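Trallthorpe leisure centre to reopen main hall after panel replacement

The main sports hall at Trallthorpe leisure centre will reopen to the public on Saturday, following the replacement of its interior wall lining and part of the ventilation system above it.

The hall has been closed since April. Smaller rooms on the upper floor, the changing areas and the reception have stayed open throughout, with a temporary entrance on the car park side.

Contractor Bozkurt removed the original lining from all four walls and fixed 241 new panels to a steel subframe. The total lined area is 1,995 square metres. The panels run to the full height of the hall on the two end walls and stop below the high-level windows on the long sides.

The earlier lining dated from the opening of the building and had been repaired several times. A condition survey found that fixings on the north wall had corroded where warm air from the hall met the cold outer blockwork. Moisture had collected in the cavity and a number of boards had swollen at the base. The survey recommended full replacement, as matching boards were no longer made and patching would have left the cavity unventilated.

The new build-up leaves a gap of 40 millimetres between the insulation and the back of the panels. Air enters through a slot above the skirting and leaves through a grille at the top of each wall. Bozkurt also fitted a vapour control layer on the warm side of the insulation, with taped laps and sealed collars at every pipe and cable.

Acoustics were the second reason for the work. Users of the hall, in particular the badminton and netball clubs, had reported that instructions could not be heard from one end to the other when more than one court was in use. Absorbent backing has been added behind the upper panels on the end walls. The lower panels are solid, so that they can take ball impact. Measurements will be repeated once the hall is in normal use, as the number of people present affects the result.

The ventilation work was carried out by Jirkero under a separate contract. Two supply fans were replaced and the ductwork over the courts was cleaned and rebalanced. The new fans are controlled by carbon dioxide sensors and slow down when the hall is lightly used. The old units ran at a single speed from opening until closing time – a fault in the original timer meant they also ran overnight for part of the winter.

Joints and movement

Panels of this type expand and contract with temperature, and the specification therefore calls for open joints at regular spacing. The joints are not filled. Cleaning staff have been asked to use a soft brush along them and to avoid pressure washers, which can drive water into the cavity behind.

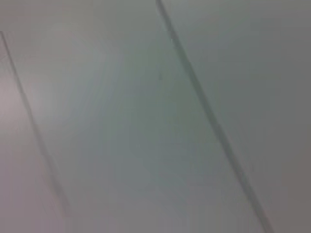

Bookings and access

Regular club bookings resume on their former days and times. Clubs that moved to the school hall at Wemden during the closure do not need to reapply, but should confirm their slot with reception before the first session. Casual court hire can be booked online or at the desk.

The temporary entrance will close on Friday evening and the main doors will be used again from the following morning. The ramp beside the doors has been resurfaced and the handrail extended to the kerb. Parking returns to the usual 76 spaces once the contractor's compound has been cleared.

Court markings have been repainted in the same positions as before. The climbing wall is not included in the reopening – its anchors must be inspected separately after the lining work, and a date will be posted at reception when the inspection report has been received.

A period of twelve months is allowed under the contract for the correction of defects. Users who notice loose panels, rattling grilles or damaged edges are asked to report them at the desk, giving the nearest court number.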